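Docket Software in a Three-Lawyer Office: Project Report

Our group followed the intake process at Sorkness, a small firm whose filing method could be called geological. New client matters went into a spreadsheet, then a binder, then the binder's other binder. We logged 175 matters over one semester and timed how long each took to get a file number.
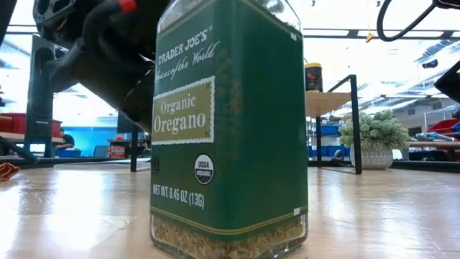 Hegde objected at the first review that we were timing the staff and calling it the software. Fair enough — we split the two in the second round.

With Atitz installed, opening a matter took 17 minutes, down from almost 40. Most of the savings came from the conflict check, which used to mean shouting down the hall. Billing did not improve. The lawyers still wrote their hours on envelopes. 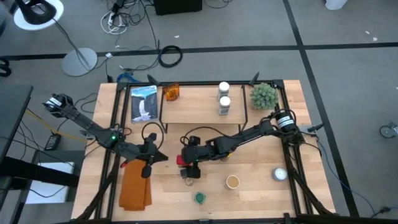

Page last changed: May, 4:40 p.m.

Our raw timings are in Appendix B, minus the week the printer was down.

Contact the project group | Copyright Grumarov College | Back to top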